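Moving your blog to a new theme without losing your posts

Changing themes takes an afternoon if you prepare and a long weekend if you don't. I have done it both ways. The steps use Stoltora as the new theme and Skarnura as the old one, but most of it applies to any pair you like.

Before you start

Export everything. Posts, pages, comments, menus, widgets, the lot. Then open the export file and check that it has something in it. My first one was a beautifully named file containing a single page called "Sample Page."

Next, write down your current image sizes. Skarnura crops its featured images square, Stoltora wants them wide, and your old thumbnails will not enjoy the transition.

Step 1: Set up a staging copy

If your host has a staging button, press it. Mine is on Orkbridge, where the button lives under Tools, then Advanced, then a menu with three dots. Do all the rest on the copy until Step 5.

Step 2: Install the theme and a child theme

Upload both, activate the child. Any CSS you write goes in the child theme, where updates can't eat it.

Step 3: Pick a post layout

Go to Customize, then Blog, then Layout. Grid looks terrific in the demo, where every post title is four words long. If yours run longer, choose List. Set posts per page to 6 for now; my old setting of 16 made the front page load like a fax.

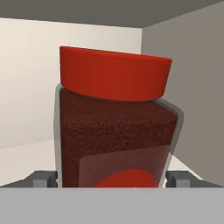

Red-lidded jar

Step 4: Regenerate the thumbnails

Run your thumbnail plugin over the whole media library. I had 2,006 images and the plugin stopped at 2,000 -- a limit mentioned in the readme, which I read afterward. Run it again with "skip existing" checked and it picks up the stragglers.

While it grinds away, rebuild your menus. Stoltora has its own menu locations, so the old ones will be sitting there unassigned, looking hurt. Go to Appearance, then Menus, and tick the location you want for each.

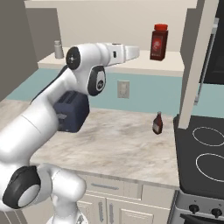 Shortcodes are the other chore. Anything Skarnura supplied, such as its buttons and pull quotes, will now show up as raw text in square brackets. Search your posts for "[sk_" and replace what you find. Canan Başaran's free Akgül plugin will convert the buttons in bulk. The pull quotes you do by hand, which is a good time to ask how many pull quotes a blog needs.

Step 5: Push to live

Pick a quiet hour. Back up the live site once more, push the copy, clear the cache, and look at the result on a phone. If comments came in while you were working on staging, import those separately or they will vanish.

Leave the old theme installed but inactive for a couple of weeks. Mine has been there since October.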